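Torvik Countertop Dish Rack

Print this page | E-mail this page

My old dish rack rusted through in October, right at the feet, and left two orange rings by the sink that I'm still scrubbing at. I'd been eyeing the Torvik for a while and finally brought one home – and I love it!

The Torvik is made by Skekdale and comes in two widths. Ours is the wide one. It takes a full dinner's worth of plates standing up, with bowls along the front, and the mugs go on the side rail. 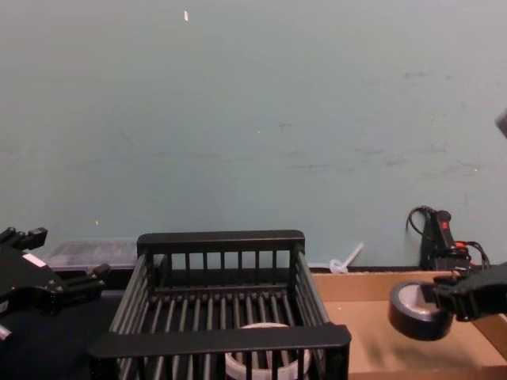 The plate slots lean back a bit, so even our heavy stoneware stays put when you pull out the one next to it (my old rack would send the whole row over). The cutlery cup lifts off with one hand and has holes big enough to get a bottle brush through. I didn't know how much I wanted that until I had it.

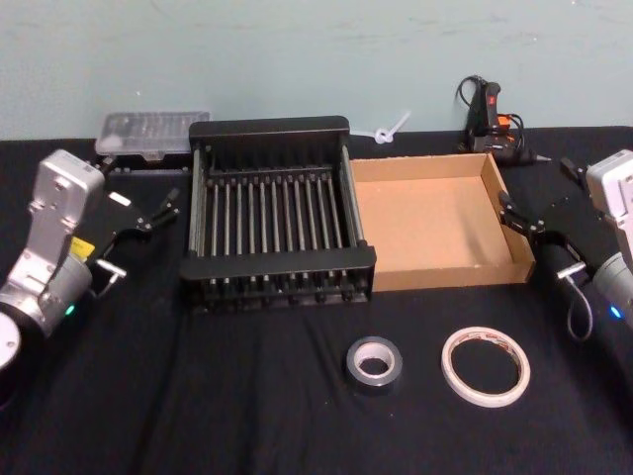
Putting it together took me five minutes and no tools. The legs click in, and the drip tray slides out from either end, so it works for left-handed sinks too. Small gripe: the tray is shallow. If you wash a big load, tip it out halfway through.

Lamai Noiphan in our kitchen department has had hers for 23 months and says the coating still looks new – she wipes it down on Sundays with vinegar and water.

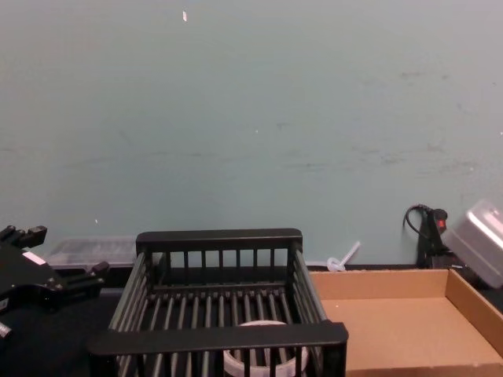 Spare feet and cutlery cups are sold separately, and they fit both widths. If your counter is short on space, measure first! The wide rack needs 30 inches with the tray pulled out.

Return within 30 days if it doesn't fit.

Related items
Gekness Bottle Brush, set of 2
Trernia Drying Mat
Torvik Cutlery Cup
Torvik Replacement Feet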